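About Plotby

Plotby records and publishes match data for lower-division and amateur soccer. We log every pass, shot, tackle, restart and substitution in a match, check the log against video, and supply the result to clubs, leagues and local newspapers. We don't sell betting products and don't supply data to bookmakers.

The company was set up by Rodrigo Echevarría and Soledad Sarmiento. Rodrigo had worked as a fitness coach in regional leagues and kept his own minutes-played sheets for each squad. Soledad wrote the first version of the logging software, which ran on one laptop and stored a match as a plain text file. The file format has been extended since then, but a match logged with the first version can still be opened in the current one.

What we record

A standard match file has two layers. The first is the event layer: one line per action, with a time, a player number, a position on the field and an outcome. An average match in our archive runs to 1,385 lines. The second is the availability layer, which lists who was in the squad, who was left out, and the reason given by the club: injury, suspension, illness, rest or not stated. We do not guess at reasons. If a club gives none, the entry stays "not stated" until the club tells us otherwise.

Positions are logged on a grid of 117 cells, nine across and 13 along. A finer grid is possible, but our tests showed that two loggers watching the same match from a low stand did not agree often enough to justify it. Shots are the exception and are placed by hand on a scale drawing of the penalty area during the second pass.

How a match is logged

Two people attend each match. One calls the events aloud and the other enters them. They change roles at halftime. The video is taken from the halfway line where the ground allows it, and from behind a goal where it does not. Files recorded from behind a goal carry a flag, and distances in those files should be read with care.

After the match the file goes through a second pass at our office. The checker works through the video at half speed and compares it with the log. Corrections are made in a separate column, so the original entry is kept. A file is released once the checker and one of the original loggers have both signed it off. Most league matches are released by noon on the second day after the match. Cup replays and matches that go to extra time take longer.

Logging kits are packed and signed out from the office. Each kit has a laptop, a spare battery, a number pad, a tripod and the necessary cables.

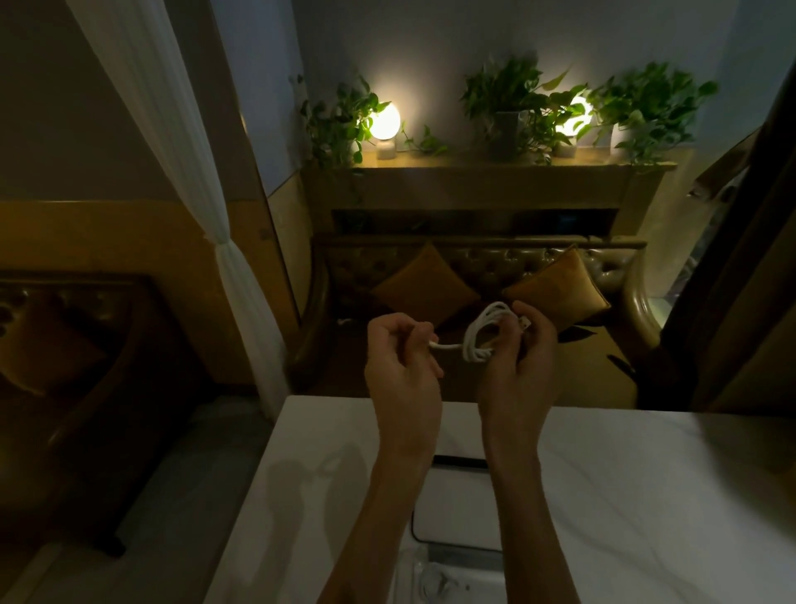 Holding a coiled cable.

Kits come back the morning after a match and go through the same checklist they went out on. Anything that fails is tagged and taken out of use until it has been repaired or replaced.

Software

Clubs read our files in Ullska, our desktop viewer. It shows the event list beside the video and can filter by player, by cell or by phase of play. Exports are available as comma-separated text. Ullska does not need a network connection once a file has been downloaded – many of the dressing rooms we work with don't have one.

Dosirico is our fixture-load planner. It takes minutes played, travel and days between matches, and produces a table for each squad member covering the next four weeks. It is a planning aid and gives no medical advice. Decisions on whether a player is fit remain with the club's own staff.

The archive

The archive held 2,759 complete match files on 24 Jul 2010. Of these, 2,000 are open to researchers and students on written request. The rest are held under club agreements and can be released only with the permission of both teams. Youth matches are not included in the open set, and player names are removed from all files sent out for research.

Ruotsalainen hosts the archive and keeps the backup copies. Access requests should still be sent to us, as the host does not handle them.

Who does what

Rodrigo runs match operations and is the contact for clubs and league secretaries. He also trains new loggers. Training takes six matches: two watched, two logged alongside an experienced pair and two logged for assessment. Loggers are not assigned to any club they have played for or are employed by.

Soledad is responsible for the software, the file format and the archive. Notes on format changes are published each July, before the new season's files are opened. Error reports should include the match code and the line number – reports without a match code can't be traced.

Corrections

Any club may dispute an entry in its own match file within 14 days of release. The disputed line is reviewed by a checker who did not work on the original file. If the entry is changed, all clubs holding the file are sent the new version with the change marked.

Contact: Match operations | Software support | Archive requests
© 2010 Plotby. All rights reserved. Back to top

This site uses cookies to remember your language and login settings. By continuing to use the site you agree to their use. OK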